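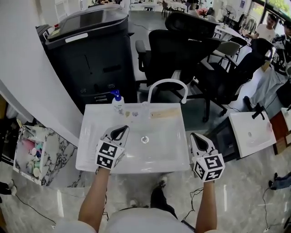

Figure 2. White sink with arched faucet and two hand-held grippers.

4.2 Length and content of the notices

The Nenthorpe set holds 1,148 death notices, all taken from the town's weekly paper. Notices placed by funeral homes were longer than those written by families, and they kept to a stricter order: name, age, place of death, parents, schooling, work, survivors, service. Family notices often moved the survivors up front and left the parents out.

Nicknames appeared in 192 notices, nearly always in parentheses after the first name. Hamdy, who coded this part of the set, kept nicknames apart from shortened forms such as Bob or Peg. Where a notice gave both – a short form and a pet name – it was counted once, under the pet name.

Cause of death was named in 29 notices. Most of these used a set phrase ("after a long illness" was not counted as a cause), and the few that named a disease also asked for gifts to a charity. We found no clear link between naming a cause and the age of the person.

Church membership was harder to code. Many notices give the church only as the place of the service, and we did not treat this as membership unless the text said so. Notices printed in February were checked a second time against the parish lists.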